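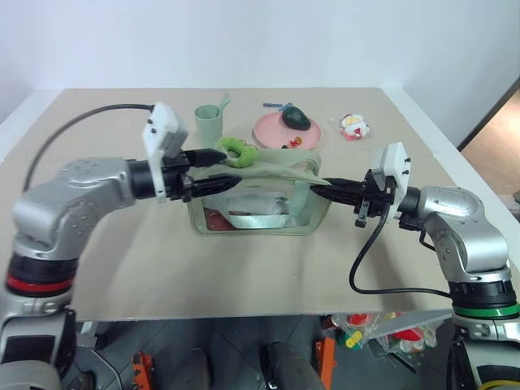 *Pale-green bag and a fuzzy lime-green ring, between two silver arms.*

## Photo-etch evening, September

Dwight Morin brought along his 1/350 Restau coaster for the September meeting at Pletatthorpe and spent most of the evening on railings. The hull is the old Hiebert moulding with the warp in the stern, which he pulled straight in hot water over the summer. The railings come from a Skidach etched set. There are 493 parts on the frets and he has used about half of them, leaving off the ladders until the funnel is painted.

His method is to paint the brass while it is still on the fret. He wipes it over with white vinegar, rinses it, leaves it overnight and then sprays a thin coat of grey primer. Cutting is done on a ceramic tile with a curved blade, and the stubs come off with a fine file before anything is bent. Railings go on with PVA, not superglue, so that a crooked run can be floated off again with a wet brush. Carter Turcotte prefers gloss varnish for the same job and says it dries clearer. Both had test pieces on the table and I couldn't tell them apart from a foot away.
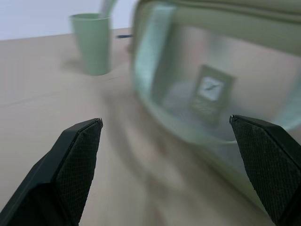 Tweezers took up the second half of the talk. Dwight uses three pairs: a fine pointed pair for single stanchions, a flat-nosed pair for bending and a cheap cross-lock pair that does nothing but hold things while they dry. He files the inside faces smooth on all of them. A fine crosshatch like the one on the inner faces of those two black fingers is fine on a wooden deck or a resin block, but on thin brass he finds that a pattern can print straight through the paint. Pointed tips are another matter, and he wants them as sharp as he can get them. He keeps a cork on the good pair.

Parts that ping off the tile are the usual trouble. Carter works inside a shallow baking tray lined with an old tea towel, and he reckons he has lost only 7 pieces on his current build — all of them davits. Skidach include a few spare stanchions on the second fret, so check there before writing to them.

Next time Carter will cover rigging with stretched sprue. Bring a candle, a tray and some sprue in black or dark grey. Doors open at 7 and there is room for 12 at the work tables.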